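Can a machine clear the table yet?

My sister asked me in July whether she should hold off on buying a new dishwasher, because surely in a couple of years there would be something that loads it, unloads it and wipes the counter. I told her to buy the dishwasher. She did, and then she asked me to write down why, so this post is mostly for her.

I spent eleven years fixing conveyors and packing machines before I moved to a desk. I still read what comes out about home robots and go to look at them when somebody lets me. What follows is my opinion as of this summer. I don't sell any of it.

Start with what already works. Floors work. The round vacuums are good enough that I forget mine is running, apart from the week it ate a shoelace. Lawns work if the lawn is simple. Washing dishes and washing clothes have worked since before I was born, as long as a person does the carrying. We stopped calling those machines robots because they sit still and we bring the work to them.

What doesn't work yet is the carrying: picking a thing up, knowing where it goes, putting it there without breaking it or anything next to it. Most of housework is that.

Shops and warehouses are ahead of homes, but less than people think. At my last plant we had an Ekberg arm that moved the same carton from the same spot to the same pallet all day. It was excellent at it. When purchasing switched to a carton with a slightly softer lid, the arm was down for two shifts while Nahuel Acuña and I changed the suction cups and the approach height. A new hire would have looked at the softer lid and used two hands.

Graciela Carrasco runs the kitting area there now. Kitting is where you put the parts for one job in one bin. She trialed a Dreltness picker over the winter. Her target was 594 bins a shift, which her people hit on a normal day. The picker's best shift was 279. It did that at night with nobody else in the aisle, and she told me she would have kept it for nights if the lease had been cheaper. The misses were mostly clear bags and anything shiny. She sent it back, and she says she'll try again with the next model.

That's a place with flat light, labeled shelves and parts that come in the same packaging every time. Now think about a kitchen table after dinner.

The table is where I'd point anyone who wants to know how far along this is. Think about small stuff on a tablecloth: a bowl, a plastic container, some cords that ended up there. You clear it without thinking. A two-finger gripper has to take each of those differently. The bowl you pinch at the rim, and you have to find the rim, which on a white bowl over a white cloth is harder than it sounds. The container is see-through plastic, so light comes through the walls and the depth readings can go funny. Then the cords. A cord has no fixed shape. Grab one and you may be pulling three, and one of the three may be hooked around something you like.

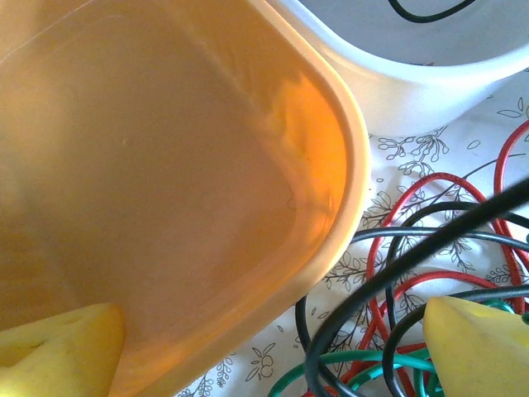 Yaowalak Kaewkla wrote in after my last post on this to say I'm too hard on them. Her view is that I keep asking whether the machine does the chore the way I do it, when I should ask if the chore gets done by morning. If it takes four hours to clear a table while the house is asleep, she doesn't care. She'd also be glad to change her house a little for it, the way people picked up their rugs for the vacuums.

I've thought about that one a good deal and I think she's half right. Slow is fine. I would accept slow. My old washing machine takes over two hours on cottons and I've never stood there waiting for it. If I could leave the table at ten and find it clear at six, I'd pay for that.

Where I don't agree is on the mistakes. A vacuum that misses a corner leaves a dirty corner. A machine that misjudges a bowl leaves pieces of bowl on the floor, and then somebody comes down in bare feet. Being right 49 times out of 50 sounds good and would be a good number in a demo. In my house that's a breakage every couple of days. For it to feel safe I think it needs to be closer to one bad grab in 500, and the bad grab should be the kind where it stops and leaves the thing alone.

Stopping is underrated, by the way. The best behavior I've seen from one of these was at an open day at Skimness, where Bautista Ojeda had an arm sorting kitchen things into tubs. It came to a whisk lying in a tangle with a phone charger, tried once, backed up, and went on to the next item. At the end there was a pile of clean sorting and one whisk with a charger. People near me were disappointed. I thought it was the most useful thing in the building. I can deal with one whisk.

A few notes on what has changed since I last wrote about this, so it isn't all complaints.

Grippers are softer. The ones I handled five years ago were metal with a rubber pad glued on, and they marked everything. Soft fingers give a little when they touch, and that forgives some bad aim.

The camera has moved closer to the work. Plenty of arms now have a small one at the wrist, so the machine gets a close view of what is between its fingers. The cost is that it sees very little else at that moment. If the bowl is behind the container it may only get part of the bowl.

Teaching has changed the most. We used to type in positions. Now people guide the arm through a job over and over and the software learns from the recordings. It copes with things being moved a few inches, which our old Ekberg never could. It still gets worse fast when you hand it something it has seen very little of, and every kitchen drawer in the country is full of that.

Prices have come down too, but not to where I'd tell my sister to think about it. The arm is only part of the bill. You need something to mount it on, and somebody to come out when it quits. I have asked every vendor I've talked to who comes out when it quits, and so far I've had one straight answer. It was Núñez, and the answer was that they mail you a box and you ship the arm back.

So, for the record, my guesses. Folding towels in a laundry business, where it's all towels: close, and in a few places it's being done. Loading a dishwasher from a rack that a person has already scraped and lined up: a few years. Clearing a table with whatever happens to be on it, in a house with kids: longer, and I wouldn't plan a kitchen around it. Cords I would leave off the list entirely. I'm not that good at cords myself.

Gisela Garrido has offered to let me come by and watch the laundry setup at her place, which runs sheets as well as towels. Sheets interest me more, especially fitted ones. I'll write that up when I've been. If anyone reading works with a machine like this on a real shift, I'd like to hear your daily numbers, including the bad days. Comments are open and my email is on the about page.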